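Section 2: Before you buy

Read this part before you open the order form. It is shorter than the order form and a good deal cheaper.

2.1 Write down the job. One sentence, in words your finance office would understand. "Take a block out of a puzzle and put it back" is a job. "Explore automation" is a way of spending money.

2.2 Measure the table. The Bosola arm needs a bench 800 mm deep, and it needs all of it. Leave room behind for the cables, which always want more than they were promised.

2.3 Price the whole cell. Put these on the sheet before anyone falls in love with the arm:
- arm and controller
- gripper and a spare set of fingers
- camera, bracket and the right screws for the bracket
- test pieces
- staff hours for set-up (allow 7 days, then stop telling people it will take 2)

NOTE: The Cuervo gripper is quoted without fingers. Yes, we have raised this with them. 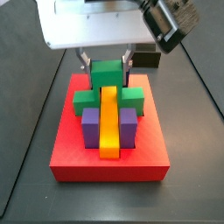

Wilmer Ospina

2.4 Choose the test piece early. A block puzzle is a fair place to start. The green cross has a tall upright column with a finger on either side of it, and purple blocks and a yellow bar crowd in at the front. Fingers that are too fat for a piece like that will be too fat for your real parts as well, and you would like to learn this while the supplier still answers the phone.

2.5 Budget for the camera mount. Ours is on the arm, on a metal bracket, angled down towards the work. Brackets cost little. Finding out that yours doesn't fit costs around 458 pounds, mostly in courier fees and biscuits.

CAUTION: Do not order the camera and the bracket from different catalogues unless you own a drill and a forgiving nature.

2.6 Ask for a trial. Surkura will lend a demo unit in January, when nobody else wants one. Send them your own parts to try – their parts have been chosen to behave.

2.7 Get the service terms in writing. Check who pays for carriage, both ways. Keep a copy somewhere other than the laptop that runs the arm.

When the sheet is signed off, go to Section 3, Unpacking.

Sererora Set-up Guide | Contact us | © Sererora | Back to top
2 comments | 7 shares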